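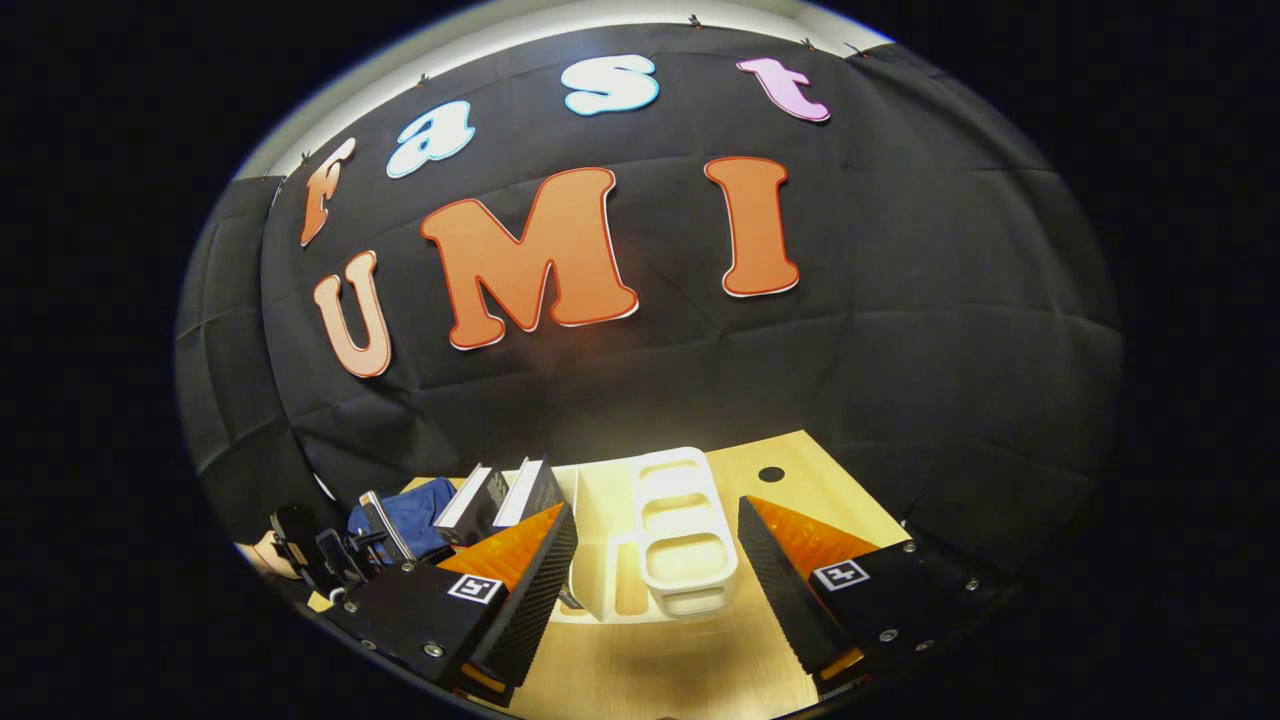
Prundwood Makers Forum > Displays, stalls and corners > Fold lines in black backdrop cloth

kadir_d
Posted Oct 29, 2024

Evening all. I've got a black fabric backdrop hung behind a table and the creases are driving me round the bend. It came folded up small in a packet and it's kept every single fold, so I've got a lovely grid across the whole thing, like a map. I've got our letters up on it (fast UMI, two rows) and I love them, but every time I look over, my eye goes straight to the fold lines.

It's clipped along the top to the pale wall band, and there's another bit of the same cloth down the left as a side wall. I thought the weight would pull the creases out if I left it. Well, it's been up 13 days and no.

Do I iron it? Steam it where it hangs? I'd really like not to take the letters off, as getting that top row to arc took me a whole evening and a lot of muttering.

Kadir Değirmenci

pegbasket
Steam it where it is. I did the curtain for our January stall with a Sezer hand steamer and it was done in a cup of tea's worth of time. Go from the back if you can get your arm behind, then you won't bother the letters.

mossyjoan
I wouldn't steam it with the letters on, front or back! What are they stuck with? If it's tape the heat will have them off, and they'll come down in the night and frighten you.

kadir_d
Double-sided tape, the thin sort. So yes, that's a worry. The big orange M is the one I'd fear for, it's the biggest of the lot.

pegbasket
Tape's fine if you're quick. I had paper stars on mine and lost one.

mossyjoan
One is still one. Take them down, do it properly, put them back. Before you touch anything, run a bit of thread or a chalk line where the bottoms of the letters sit, and that gives you your curve again. Chalk brushes straight off black.

tinroof_al
Chalk does not brush straight off black. I have a waistcoat that says otherwise. Use little dressmaker's pins.

mossyjoan
Depends on the chalk, Al.

hobb_lane
Different view from me: leave the creases alone and sort out the hanging. You've got clips along the top and nothing at the sides or the bottom that I can make out, so there's no pull on it at all. Clip down both sides as well and get it really taut, then sew a hem and drop a length of curtain chain in it. I paid 41 for the cloth and the chain together at Taritz and it hangs like a board.

And for what it's worth I like the letters just as they are — the mix of orange and blue and pink is cheerful, and plain white would look like a funeral director's.

kadir_d
Ha, thank you. The colours were a bit of a row here, so I'll be passing that on. I hadn't thought of the sides at all. Not sure I can hem it without taking it down, though, and then we're back to the letters.

tinroof_al
If it's coming down anyway, do the lot in one go. Pins, letters off, iron on the back on a cool setting with a damp tea towel over it, hem, chain, back up. Check the label first though. Some of these black cloths go shiny if you so much as show them an iron, and shiny is worse than creased. My sister ruined a Lunis one like that, a big shiny iron shape bang in the middle.

pegbasket
Which is why I said steam!!

wrenandco
Can I be the annoying one and ask about the table? The light wood against the black is lovely, it really glows, but there's a lot sitting on it. The blue cloth in a heap on the left catches my eye before any crease does. I'd fold that or find it a drawer.

kadir_d
Fair. The blue thing lives wherever it was last dropped, I'm afraid.

wrenandco
The white organiser with the oval openings I'd keep, it's a nice shape. I'd just slide it off to one side so it isn't standing right in the middle, and put the other white box next to it. Those two black-and-white boxes at the back could go side by side somewhere else entirely.

hobb_lane
Disagree about the middle. Something tall in the middle gives you a bit of depth. Agree about the blue cloth.

mossyjoan
There's a small round hole in the tabletop over on the right too. I'd pop a grommet cover on that before a screw or a pencil goes down it. Mine has eaten up to 300 beads over the years.

kadir_d
Right, plan so far. Buying pins and curtain chain, testing the iron on a corner of the side piece where it won't show, and folding the blue cloth. Pegbasket, if the corner goes shiny I'm borrowing your steamer.

pegbasket
You can have it till the weekend. It drips a bit from the left side, so keep a towel under it.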